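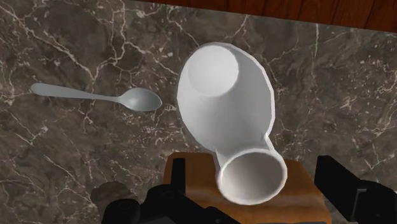
Vunasgate has released a set of 148 remote-control demonstrations for robot arms, all recorded in simulation. An operator drives a virtual arm with a handheld controller, and the software logs joint positions, gripper width and camera views 20 times per second. The wrist view covers the close work, such as a white vessel lying on its side on dark marble with a spoon next to it. Fixed views record the arm and the counter.

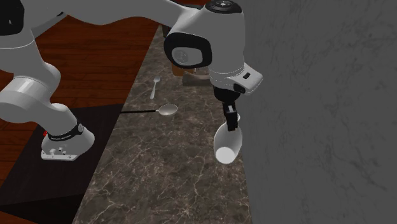
Grip data

Each file stores the operator's raw commands alongside the motion the arm carried out — the two differ when a joint limit is reached. Dorottya Sárközi, who led the recording work, said operators were given up to 2 attempts per task and that failed attempts were kept and labeled. The full download is 593 gigabytes. A second release, with tasks shown by hand guidance on a physical arm at Brommont, is planned for July. 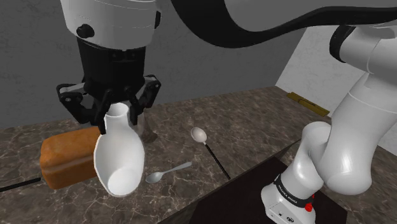 Simulated arm holding a white vase over the counter, with bread and two spoons nearby. Render: Vunasgate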